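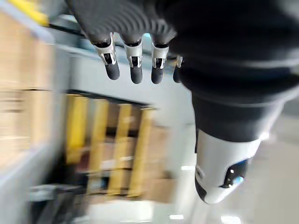
Arbeitsgruppe Greifen und Manipulation, Laborbuch Hendale

Mai, Eintrag nach dem Vormittagslauf

Thema bleibt der Vergleich Handgelenkkamera allein gegen Handgelenk plus Kopfkamera. Aufgabe wie gehabt: Teile aus dem gelben Regal in die graue Kiste umsetzen. Policy ist Vellex, Stand von gestern Abend, trainiert auf 182 Demonstrationen. Pro Bedingung 20 Durchgänge.

Bei schnellen Armbewegungen verschmieren die Handgelenkbilder stark. Ich verwerfe jetzt solche Bilder vor dem Encoder (Schwelle auf der Bildschärfe, Skript liegt bei Belay). Transparente Oberflächen bleiben schwierig, Spiegelungen und Kratzer liefern dem Tiefenschätzer falsche Kanten.

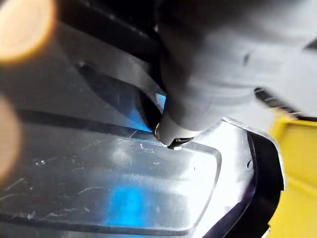
Frage aus der Besprechung: Warum nicht einfach die Belichtungszeit verkürzen?
Dann steigt das Rauschen, und der Tiefenschätzer wird auf matten schwarzen Teilen schlechter.

Ergebnis Handgelenk allein: 8 von 20 Durchgängen ohne Eingriff. Häufigster Fehler war ein zu früh geschlossener Griff. Die schwarzen Täschchen auf dem oberen Boden sind für uns der härtere Fall, die runden Dosen darunter heben sich besser ab. 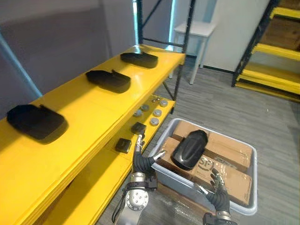 Zweite Bedingung, mit Kopfkamera

Zeitversatz zwischen den Kameras bis zu 360 ms, das ist zu viel. Fladine schreibt die Zeitstempel erst beim Empfang. Muss an die Quelle verlegt werden, vorher zählt der Vergleich nicht. Die Läufe habe ich trotzdem gespeichert, aber als ungültig markiert.

Nebenbefund: Beim Anfahren von oben liegen die Finger lange 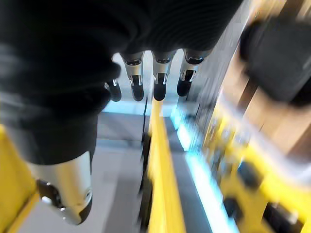
im Bild und verdecken je nach Winkel die Kante, an der sich die Policy ausrichten soll. Maske für die Finger testen, erst offline auf den alten Daten.

Offen:
Zeitstempel in Fladine umstellen
Schärfeschwelle für beide Handgelenkkameras getrennt einstellen
Bedingung zwei komplett wiederholen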